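Treloar pulls hand-held grippers for strap and cable fix

FOR RELEASE: September

Hi everyone, Shewit Woldemariam here. I run the hand-held gripper program at Treloar, and I'd like you to get this from me before you get it secondhand. We've asked all our customers to stop using the Skamen gripper set until they've swapped one part, and I want to walk you through what went wrong (and what we're doing about it!).

Last month one of our own people, Áine Mulligan, was partway through a long morning of recording when her right gripper snapped shut on her thumb. She got a bruise and a blood blister, and she was back at it after lunch, but a gripper shouldn't close when you haven't squeezed it. We stopped all recording that same morning.

Asnakech Abdella, our hardware lead, had the answer within 10 days. When you reach out far enough, the cable comes tight where it enters the handle, and over time the plug works itself half out. The gripper loses its signal for a moment, then wakes up and goes straight to its closed position. She went back through 3,278 recordings and found the same dropout in 27 of them. Most were short enough that the person wearing the set never felt a thing, and that bothers me more than the bruise does.

There are 843 sets out there. Every one gets a new locking plug and a longer cable, free, made for us by Josteck. We're also sending new firmware so that a gripper that loses its signal stays where it is until you squeeze it twice. Please do both! The plug alone won't cover you if a cable gets damaged some other way.

Until your kit arrives, switch the set off, unplug both grippers and put them away. Please don't tape the plug in. We tried it, and the tape held fine right up until somebody sat down.

If a gripper has ever closed on you, even gently, tell us. Shabnam Hashmi is reading every report herself at our Gririvura office, and she'd much rather have too many than too few.

We're recording again with the new parts on, a few hours a day for now, and I take a turn in the straps most afternoons.
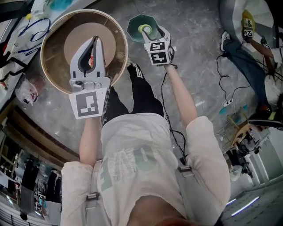
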